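Wusta @wusta_bench
Thread on the two-arm table build in the shared workshop. It covers the mounting, the fingers, the bottle job and what is still wrong. Log closed 2022-12-25, so anything changed after that is missing.

1/
The job: pick up a drink bottle, bring it over a cup, tilt, pour, put it back. Two arms, one table, plastic cups in different colours so the cup can be called by colour. No lid handling yet. The cap stays on for all motion tests.

2/
Table is a plain white top against a white wall. I wanted a darker top for contrast, but the white one was already level and the legs don't rock. Checked with a machinist's level in October and again after the arms went on. No change worth shimming.

3/
Arms are Testovell kits, one on each side. Both got the same firmware, same joint limits, same cable length. The base clamps shipped with M5 bolts that bottom out before they grip. Two washers per bolt fixed it.

4/
Fingers are printed, blue, ribbed on the inner face. The rectangular cells let the finger flex a little over a curved surface. Earlier solid fingers held a box well and a bottle badly. Print them on their side. Printed upright, the tips snapped along the layers. 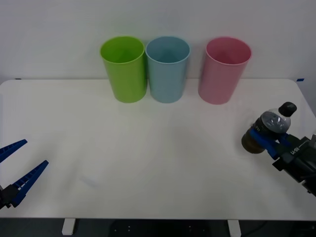 Grip height matters more than grip force. Near the middle of the bottle, the wrist can tilt without the weight running away from it. Too close to the cap and the full end swings. I spent a week raising the current limit before I moved the grip point down, and then put the current limit back where it started.

5/
Controller is a Cenutel board, one per arm, with a shared clock line. Serial rate is not the bottleneck. The bottleneck was my logging, which wrote to disk inside the control loop. Moved it to its own process. Command timeout is now 1000 ms, down from 2000 ms.

6/
Left arm does nothing in the bottle test except stay out of the way with its gripper open. It will hold the cup steady later. For now it has a fixed park pose and the right arm's planner treats it as an obstacle. This costs some reach on the left half of the table. Acceptable.

7/
Cups go in a row along the back: green, blue, pink, left to right. The gap between blue and pink is wider than the one between green and blue. The planner has to find the cups, so equal spacing would only help me cheat. Green and blue nearly touch, and that is the hard pair. A wide approach to one knocks the other.

8/
Colour thresholds: green is easy. Pale blue and light pink both wash out on a white table under the overhead lights. Fixed the white balance and the exposure by hand, then set the thresholds on saturation first and hue second. Auto exposure is off permanently. Do not turn it back on.

9/
Clear plastic is a nuisance for depth. The part of the bottle above the liquid comes back as holes or as wall. The cap and the dark liquid come back fine. So the bottle is located by its black cap and the liquid gives the axis. An empty bottle would need another method, and I don't have one.

10/
Approach sequence for the gripper, as it stands:
- open fully before leaving the park pose
- line up on the cap axis at hover height
- drop to grip height with the bottle centred between the fingers
- stop, take one more frame, correct sideways only
- close at low current until the position stops changing
- lift straight up before any rotation

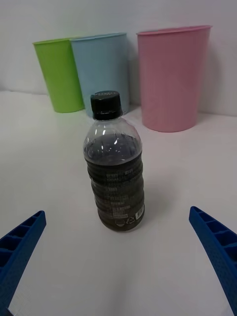

11/
Calibration. The wrist lens is wide, so straight lines bend and the table edge looks curved. Undistort before measuring anything. I skipped that for the first set and got a sideways error that grew toward the corners of the view. Frame 2861 in the log is the one that made it obvious.

12/
Faults still open:
Right wrist has backlash after a long tilt. Reads as zero, isn't zero.
Finger screws loosen. Thread locker ordered from Espinoza, not applied yet.
Cable strain relief on the left base is a zip tie.
Park pose for the left arm drifts after a power cycle and needs homing twice.

13/
Next is the cap-off test with water, over a tray. Then cup holding with the left arm. Files for the fingers are in the workshop's shared folder under "ribbed, on side". Use the 2 mm wall version. The thinner one is there for reference and it cracks at the mounting holes.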